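Ekthorpe Residents' Forum
Household Supplies and Storage

Friday, March 6, 2026
Posted by Loredana Caputo

Cookies help us remember your sign-in. By continuing to browse the forum, you agree to our use of cookies.

Labeling of imported bathroom cleaners in the shared supply closets

Loredana Caputo wrote:
The Building Services Office has received several inquiries regarding bathroom cleaning products that carry little or no English text. Under section 2 of the Supply Closet Rules, any cleaning product kept in a shared closet must bear a label that the residents of that floor can read. The Office is considering whether an added sticker in English would satisfy this requirement, or whether such products should be kept in private apartments only. Comments from residents of Stodgate House and Viston House are requested before the rules are reissued in June.

Raffaele Ruggiero wrote:
I support the stricter option. A sticker may fall off, particularly in a closet where wet mops are hung. Once it is gone, the next resident has no means of knowing what the bottle contains or how long it may be left on a surface. The rule should state that the manufacturer's own label must be in English.

Maxine Rewi wrote:
I respectfully disagree with Mr. Ruggiero. Many households on the Viston side buy these products regularly and read the original labels without difficulty. A requirement for English from the manufacturer would exclude them from using the shared closets while leaving everyone else unaffected. A printed translation, taped to the closet door and signed by the resident who supplied it, would be sufficient in my view.

Gaetano Sorrentino wrote:
I would ask the Office to consider the type of bottle at issue before deciding. The orange bottle below has a white and blue label panel, with Chinese characters in a blue band and what looks like the words "Bath Tile" beside them. 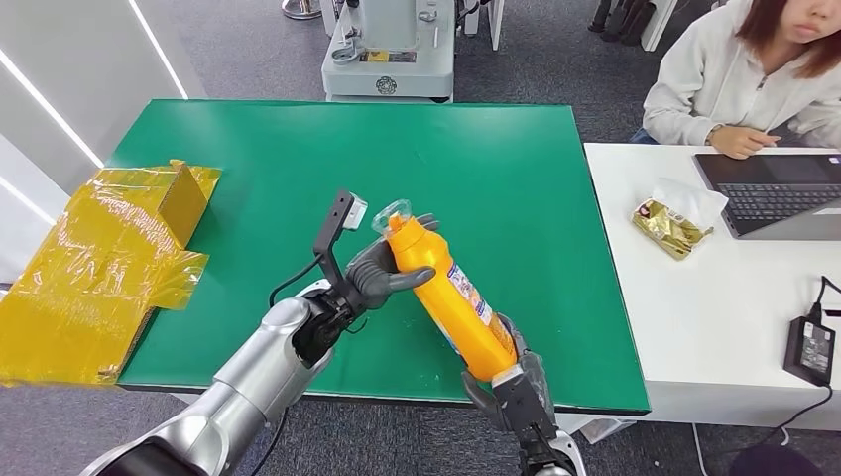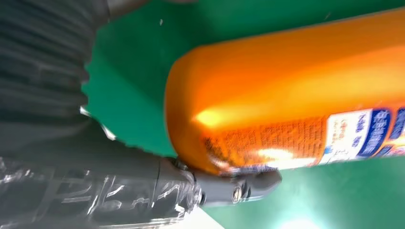

Fuseini Adjei asked whether two words of English could be regarded as a readable label under section 2, given that the name of a product does not tell a resident how to dilute it, whether gloves are needed, or what it must not be mixed with. He considered that the rule ought to list the information required and leave the choice of language to the household, provided that an English version is attached.

Raffaele Ruggiero wrote:
Mr. Adjei's question is the correct one. My concern is with mixing. Section 2 does not mention it at all. If a list of required information is adopted, I would withdraw my objection to stickers, on the condition that they are covered with clear tape and checked when the closets are inspected.

Maxine Rewi wrote:
I could accept a list. I do not accept the condition. Products labeled in English are not checked at inspection, and some of those have been in the Stodgate closet so long that the print has worn away. Either every bottle is checked or none is.

Loredana Caputo wrote:
The Office notes the point concerning inspections. At present the inspection form covers shelving, spills and door locks only. Adding labels to the form would apply to all products equally. Residents are also reminded that cleaners must not be poured into other containers, including empty Fabbri jars, whatever label is placed on them afterward.

Gaetano Sorrentino wrote:
I have no objection to any of this. I would add only that the translation should be made from the label on the bottle and not from a seller's web page, as the two do not always agree on dilution.

Fuseini Adjei wrote:
Agreed. I am able to assist with the layout of a standard sticker if the Office will confirm the maximum size. The text should be large enough to read in the Stodgate closet, where the light is poor.

Loredana Caputo wrote:
Thank you. The size will be confirmed in this thread. Until the revised rules are issued, section 2 remains in force as written, and residents who are uncertain about a product should keep it in their own apartments.

Related topics
Replacement of mop hooks, Stodgate House
Grout cleaning before move-out: what is expected
Lost key to the Viston supply closet
Disposal of empty cleaning bottles
Fabbri jars left in the recycling area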